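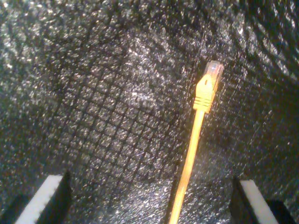
A yellow network cable with a clear plug.

Sornum Opens Course on Breathing and Balance for Martial Arts Teachers

The Sornum school of traditional medicine and movement will start a new course in July for teachers of tai chi, karate and related arts. The course is called Nellora. It joins the breathing methods of qigong with simple balance training, and it was prepared during two years together with teachers from the Skyrme training hall.

"Many teachers show a good posture, but they can not always explain to the student how to breathe in it," said Desmond Okafor, head of studies at Sornum. "Our course gives them words and exercises for this. I was myself such a teacher for a long time."

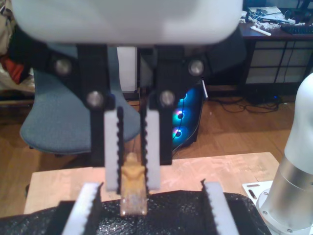

The course has 15 evening lessons, each starting at 6:30 p.m. In the first part the participants learn standing practice, slow stepping and the work with the lower abdomen. In the second part they practice in pairs, with light pushing, and learn how to correct a student who holds the breath or lifts the shoulders. One lesson is given to the old texts and how they describe the movement of qi.

The group is limited to 20 persons. Applicants should have been teaching for at least three years, in any style. Sornum does not ask for a certain rank or belt.
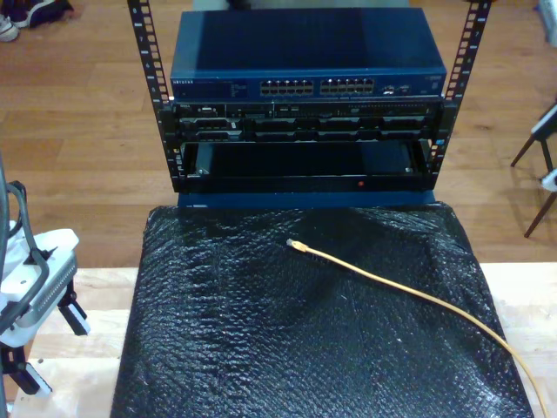

Lessons take place in the upper hall at Prulteo, where the school has taught its weekend classes for 17 years. Participants should bring flat shoes and loose clothes. Written lesson notes are included in the fee, and for those who teach older students there is an additional chapter about practice on a chair.

The course does not replace medical advice or treatment. Persons with heart or lung disease are asked to speak with their doctor before they apply.

Applications are accepted at the Sornum office until the end of June.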